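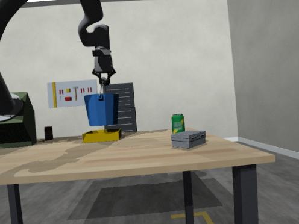

3.2 Who we asked, and how

We signed up 345 older adults through the walking groups in Ratstead and Esden, which took almost the whole of September (I'd hoped for two weeks, ha). Everyone was already sleeping badly by their own account. I asked them to keep a plain paper sleep diary for 9 weeks: bedtime, wake time, naps, and a score for how rested they felt at breakfast. Half of them also moved their main meal to before 5 in the evening. The other half ate whenever they liked.

Kaj Þórarinsdóttir and I read every diary ourselves, and I have to say I loved this part! People wrote all sorts in the margins – grandkids, sore knees, a neighbor's dog. We kept those notes and coded them separately (see Section 4.3).

Figure 1. Order of work: sign-up, first diary week, meal change, remaining diary weeks, phone call.

Naps gave us the most trouble. Some people in the Esden groups didn't count dozing in a chair as a nap, and we only caught this on the Tuesday calls, so I went back and asked everybody again. Where the second answer differed from the diary, we used the second answer. The Suksawat scale was too long for a daily form, so we used it only at the start and the end.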